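Cenus Community Help
Home office and desks > Cleaning and upkeep

Wiping down a long white desk with monitors and cables on it

Asked by Khrystyna Savchuk
1/24/21

I share a long white desk with two other people and I have ended up being the one who cleans it. It is one continuous top with a curve in it, and there are monitors on stands that I would prefer not to move every time. I use a blue cloth. The top looks fine when I finish and then an hour later I see gray streaks, mostly where people rest their arms in front of the keyboard.

The desk with the cloth and some of the things that live on it: 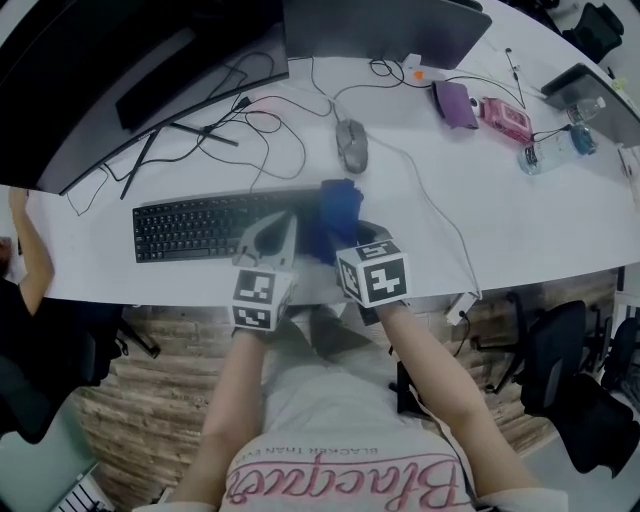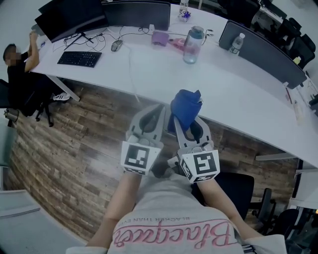
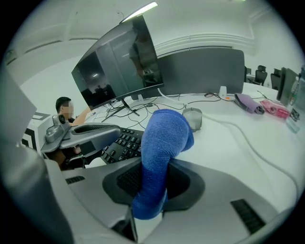
Darius Uibo told me at lunch that the streaks come from the cloth and that I could scrub until July without getting rid of them if I keep using one that has been washed with fabric softener. I had not thought about softener at all. We do use it at home, and the cloths go in with the towels.

So my questions are these. Is he right about the softener? What should I put on the cloth? I have been using a kitchen spray from under the sink, a store brand with a lemon smell. And is there an order to do things in, so that I am not moving the same cables back and forth? Last time I pulled out a mouse by accident and the person next to me lost his place in a spreadsheet.

The desk is a Drultura. The paper that came with it says "damp cloth only" and nothing else. I do not know what the surface is made of.

3 answers

Answer from Minoru Nishimura (accepted)

Softener is a common cause, yes. It leaves a coating on the fibers, the cloth stops picking up grease, and it moves the grease around. You can check this before buying anything. Take the cloth you have now and put a few drops of water on it. If the water sits on top for a few seconds before it goes in, the cloth is coated. Wash it twice on hot with a small amount of plain detergent, no softener and no dryer sheet, and try the drops again. If it still beads up, use that one for shoes and get another.

The kitchen spray is probably the other half of it. Those are made for stovetops and they leave a film if you don't rinse. The film catches skin oil from forearms, so you see gray in front of the keyboard first. Go over the whole top once with warm water and one drop of dish soap in a bowl, then again with plain water, then dry. After that, water alone is enough most days.

"Damp cloth" on those instruction sheets means wrung out hard. If you can see water standing on the desk behind the cloth, it is too wet. This matters most at the edges of the top and around any cable holes, where water can get under the surface layer and lift it.

Order I use on mine:

1. Shut down the computers, or at least lock them, and tell whoever sits there.
2. Take off everything small. Pouches, packages, earphones, bottles. I put it all in a tray and hand the tray to the person it belongs to, and half of it doesn't come back.
3. Lift the keyboard, turn it over a trash can and tap it. Put it on a chair.
4. Dry dust first. Start at the back behind the stands and pull toward you. If you go in with a damp cloth first you make mud.
5. Gather the cables in one hand, lift them, wipe under, put them down. Do one section of desk at a time. There's no need to unplug anything if you do it this way, except a mouse with a short cable.
6. Damp cloth, folded in four, so you have a clean face to turn to. Go from the far end to the near end.
7. Dry cloth right away. Most streaks are water that dried by itself.

Wipe the cables too. People skip this and then a clean desk gets gray lines across it from dirty cable jackets. Run the damp cloth along each one, with the power off for anything that goes to the wall, and let them dry before you plug things back in.

Don't use the desk cloth on the screens. Keep a separate one for those, dry, and if there's a spot, dampen the cloth and never the screen. I don't use any spray on a screen.

On bottles: keep the tops closed and keep them away from the keyboard. I lost one keyboard to a bottle of iced tea.

Edited to add: I looked at what I paid for cloths. A bag of 80 from Carnau has lasted me two years so far and I throw them out when the edges go stiff. Thin ones are fine for this.

Comments on this answer

Khrystyna Savchuk: I did the water drop test and it beaded up. Two hot washes and now it goes straight in. I have not done the soap pass yet. I need an evening when the others have gone home.

Minoru Nishimura: Good. Change the bowl of water at least once on the soap pass. On a top that long it gets dirty before you reach the end.

Agnese Butkienė: Does the folded in four thing work with a thick cloth? Mine turns into a brick.

Minoru Nishimura: Fold it in half then.

Answer from Elīna Petrauskas

I would deal with the cables first. Cleaning around loose ones is why it takes so long, and it's why you pulled the mouse out. Get a cable tray that screws or clamps under the back edge and put all the extra length in there. On the top you only want the piece that reaches the monitor and the piece that reaches the mouse.

If you can't drill into the desk, get the clamp type. Lill makes one, item 3657 in the catalog I have, and it holds on fine, but check the thickness of your desktop before ordering. Mine was too thick by a hair and I had to send the first one back. The adhesive clips I tried came off in summer. They also leave glue, and glue on a white desk turns brown.

Leave slack if anyone's monitor gets turned or tilted. I tied mine too tight the first time and the plug worked itself loose.

Also label both ends of every cable. Masking tape and a pen is fine. With three people on one desk you will be glad of it the day somebody changes seats.

With the cables up I can do my whole desk in the time it takes the kettle to boil. It's a shorter desk than yours.

I don't agree about shutting down every time. For a dry wipe I just lock the screen.

Comments on this answer

Khrystyna Savchuk: Thank you. I will measure the edge. There is a divider panel on part of it, so I may need two short trays.

Elīna Petrauskas: Two short ones is what I would do anyway. Easier to take down.

Answer from deskuser111

baby wipes. been using them for years on a white desk and never had a problem. for pen marks a bit of rubbing alcohol but try it underneath first

Comments on this answer

Minoru Nishimura: Most baby wipes have lotion in them and will leave the same kind of film she is trying to get rid of. Agree on testing underneath.

deskuser111: mine looks fine

Page notes: answers on this page are limited to 2000 characters for new members. To add an answer, sign in to your Cenus account.

Related in Cleaning and upkeep
Yellow ring under a monitor stand
How to get sticker glue off a white desktop
Washing cleaning cloths separately or with towels
Keyboard keys sticky after a spill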